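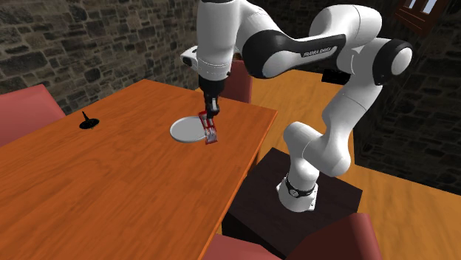 A white plate on the table, with a small red-and-white item at its rim.

Clovwood Allotment Society – Members' Forum
Kitchen and Preserving > Surplus quinces

ctrnka_plot30
The two quince trees on the shared ground at Clovwood have cropped heavily this October, and I have been asked to find uses for what is left. I have made jelly and would prefer not to make more of it. I should be grateful for recipes that do not call for equal weights of fruit and sugar. Please state quantities where possible.
Ctibor Trnka

E. Riedl
Dear Mr. Trnka, I recommend baking them. Halve the fruit, leave the skin on, place it cut side down in a covered dish with a cup of water and two tablespoons of honey, and bake at a low heat for three hours. The core lifts out easily afterward. Members who attended the Tramudby supper last year will have tasted the result.
Edeltraud Riedl

Grindgate_Grower
I did attend, and I must respectfully disagree about the skins. They were tough, and the down had not been rubbed off properly. Quinces should be peeled. I would also question two tablespoons of honey for a full dish of fruit.

E. Riedl
The down was rubbed off with a dry cloth, as it always is. The skins carry much of the flavor and color. Two tablespoons is the quantity I use for four fruits. Those who want it sweeter may add more at the table.

osuilleabhain_k
May I suggest that both methods have their place. In the Ó Súilleabháin household we peel the fruit but tie the peel and cores in muslin and cook them in the same pot. One quince to five cooking apples also makes a very good pie, and the apples reduce the need for sugar considerably.

Grindgate_Grower
I have no objection to the muslin method.

ctrnka_plot30
Thank you all. Could anyone advise on storage? I have roughly 30 pounds in the shed and cannot cook them all this week.
Ctibor Trnka

osuilleabhain_k
Single layer, not touching, on newspaper. Keep them away from apples and pears, which will take on the scent. Sound fruit should last until December – check weekly and remove any with brown patches.

E. Riedl
I would add that bruised fruit should be cooked first. Mr. Trnka, if you have four to spare, I will gladly bake them and leave a dish at the Grindgate hut, skins on.

Grindgate_Grower
I shall bring a peeler.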